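Two Hand-Held Grippers, One Box

By Muthoni Mwakalinga
2022-08-18
306 shares | 3 comments

Hand-held grippers are usually compared on price and payload. Neither figure says much about how the tool behaves when a person carries it through a task several hundred times so that an arm can later be trained on the recordings. Trakatmont, which builds training sets for packing cells, spent part of August on that question with two candidates, the Kikness and the Paltska.

The test was plain. Each operator made 300 attempts per model at opening and closing a box on a round table, in blocks of 30, with 10 minutes of rest between blocks. Kiprono Lukumay, who ran the trial, scored an attempt as failed if the lid slipped, if the box moved off its start position, or if tracking dropped out.

Most of the early failures came from the fingertips. Smooth pads slid on the lid. Textured pads, set so that they meet in a V, held it with less squeeze, and the operators' hands tired later in the block. Ribbed strips on the housing also matter more than expected, as a thumb that shifts on the body shifts the wrist view with it.

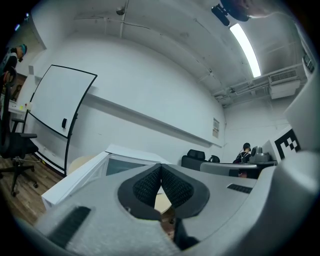

Tracking

Wrist cameras with a very wide lens take in a lot of room. That helps the software find its position from walls and ceiling fixtures, and it bends straight edges badly. Both makers supply a lens calibration routine. The Kikness routine is shorter. The Paltska routine has to be repeated whenever the camera is removed, and Lukumay's team removed it often.

For hand position the lab uses printed fiducial markers. A flat marker is lost as soon as the wrist rolls away from the camera. A cube presents another face through most of the roll.

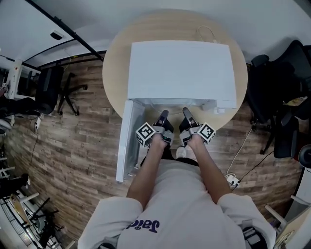 Two-handed work showed the weak point of this method. When one hand crosses over the other, the upper gripper hides the lower marker, and the software has to fill the gap from the wrist view alone. Short gaps were recovered on both models. Long ones were not, and those attempts were thrown out.

"I would take a worse motor and a better marker mount," Lukumay said. "The motor I can tune."

He rated the Kikness higher for setup and the Paltska higher for finger stiffness. Trakatmont is keeping both until the arm trials, which will use a Were controller.

Comments (3)

deltawrist: Were the same pads used on both models? If not, the slip results are hard to read.

K. Lukumay: Same pads on both after the first block. The first block was dropped.

panelgap: Would like to see the marker gaps by length, and the cutoff you used.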